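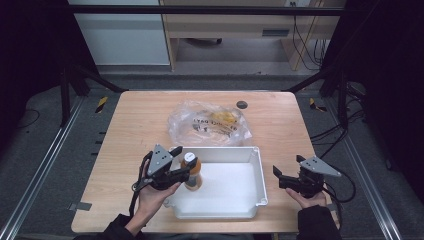
Highest point of Perau: which hill gets it?
Geography & Maps > Islands and Coasts

ridgeline_rat
13 Dec 2018
The new edition of the Grotness atlas has moved the highest point of Perau from Jeden Hill to the north shoulder of Wickramasinghe Ridge. No footnote, no source. The old edition had Jeden on top and so did the one before it. Has anyone seen a survey that backs this up? I'm not buying it until I see numbers.

saltmarsh
There was a resurvey in May. They flew the whole east side. I assume the atlas people used that.

ridgeline_rat
You assume. Did they publish it?

saltmarsh
There's a summary sheet. It gives the ridge as 2 feet higher than Jeden.

ridgeline_rat
Two feet. And what's the margin of error on the flight data?

saltmarsh
Sheet doesn't say.

contourqueen
Then the sheet is worth nothing for this question. If the error is 5 feet either way you can't rank two summits that are 2 feet apart. You can say they're about level and leave it there. An atlas should print both with a note.

old_benchmark
I'd go further. Wickramasinghe Ridge is covered in scrub the whole way along. Jeden is bare rock. When you fly over scrub, some of what you measure is the top of the scrub. They're supposed to filter that out and sometimes they do a good job and sometimes they don't.

saltmarsh
Filtering has gotten a lot better. You're talking like it's still done by a guy with a ruler.

old_benchmark
I've seen processed data put a hill on top of a stand of trees. This wasn't in the dark ages either.

tidewrack
Been up both. From Jeden you look slightly down on the ridge. I'd swear to it.

contourqueen
Everybody who stands on a hill thinks the next one over is lower. Or higher, depending how tired they are. Did you have a level with you?

tidewrack
No.

contourqueen
Well then.

tidewrack
Fine, but it's as good as a summary sheet with no error on it.

mapdrawer_b
Different question. What does "height" mean in that sheet? The old figures for Perau were measured from the tide mark at the harbor. If the new ones use a different zero, the absolute numbers will all shift, and if somebody put the old figure for Jeden next to the new figure for the ridge you'd get exactly this kind of nonsense. I've seen it happen in other atlases.

ridgeline_rat
That was my first thought. Can anyone check whether the Jeden number changed between editions?

saltmarsh
Let me look.

saltmarsh
Jeden is the same in both. To the foot.

mapdrawer_b
So they resurveyed the island and one hill came out identical and the other one grew?

saltmarsh
It could have come out identical. That's possible.

mapdrawer_b
It's possible. I'd like to see it written down somewhere.

contourqueen
The summary sheet covers the east side only, right? Jeden is on the west side.

saltmarsh
It's kind of in the middle.

contourqueen
It's west of the river on every map I own. I own too many.

ridgeline_rat
If Jeden wasn't in the flight area, the whole thing falls apart. They compared a new number with an old one measured from a different zero.

saltmarsh
You don't know that the zero is different. You're guessing now too. The edge of the flight area isn't drawn on the sheet, and "east side" was my wording. The text says "eastern and central."

ridgeline_rat
OK, fair. I take back "falls apart." I still want the margin.

fogbank73
Does it matter? It's a small island with two lumps on it. The 73 in my name is the page Perau used to be on in the old Grotness and it got half of that page. I love the place but this is two feet.

contourqueen
It matters if the atlas is going to print one name in bold and leave the other off, which they did. Jeden isn't labeled at all in the new one.

fogbank73
Wait, they dropped the name? OK that's bad. That's the hill everyone goes by when they're coming in by boat.

old_benchmark
They also moved the river mouth, while we're complaining. Look at the inset.

mapdrawer_b
The river mouth did move. There was a storm, the spit broke through. I'll give them that one.

old_benchmark
Hm. All right.

tidewrack
Somebody could just go and do it properly. Run levels between the two summits. It's 10 miles of walking if you go around the marsh.

old_benchmark
Ten miles of leveling through scrub is a lot more than a walk.

saltmarsh
I wrote to the atlas and asked for the source and the flight boundary. I still think the ridge is higher, for what it's worth.

ridgeline_rat
Thanks for writing. Post whatever they send, even if it makes me look dumb. I'm keeping Jeden on my own map until then.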